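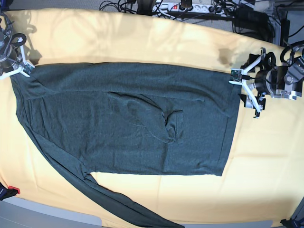

Services > Garment Handling > Interviews

The Pluklow folding service has been on offer to laundries and clothing banks since March. Under the terms published by its supplier, Somon, a customer hires a two-armed unit, the software that runs it and a fixed number of support visits. Malldale, which sorts and prepares returned clothing for resale, was among the first to take out a contract. Its operations manager, Neusa Brito, and Somon's head of service, Adanech Abera, were interviewed together at the Malldale site on 8/6/19.

Ms Brito explained that the trial had been limited to tops. "We asked for long sleeves to be included from the outset," she said. "A towel is a poor test. A knitted shirt with one sleeve across the body and the other trailing off to the side is what our staff deal with all day."

Ms Abera confirmed that sleeves remained the slowest part of the work. The unit takes hold of a garment near the shoulder and at the hem, draws it straight between the two grippers and then deals with each sleeve in turn. "Dark knits are harder for the cameras, and soft ones bunch," she said. "We recommend a plain, pale cloth on the table, and we supply one."

During the trial the unit was given 3,000 garments, of which 2,630 were folded to the standard Malldale sets for its own staff. Ms Brito described the result as acceptable. She was less satisfied with the pace, and noted that 447 garments had needed a second attempt before they were either passed or set aside.

On the matter of cost, both parties declined to give the hire charge. Ms Abera stated that the service was intended for sites handling at least 2,000 garments a month, and that smaller customers would be advised to wait for the shared scheme now being prepared with Marras.

Asked whether she would renew, Ms Brito said that the decision would rest on the next software release. "Buttons and zips have been promised. I should like to see them on our own stock first." The present contract continues until then, with support visits provided by Somon's service team.

Comments

Hawi Negash: Does the hire charge include replacement finger parts? The article does not say.

Mihret Tekleab: We handle mostly children's wear. I would be interested to know the smallest size accepted.

Fitriani Liew: A useful account. Please publish the figures for trousers when they are available.

Related items

Marras shared hire scheme: notes for applicants
Preparing a table for garment handling
Pluklow service terms: questions from customers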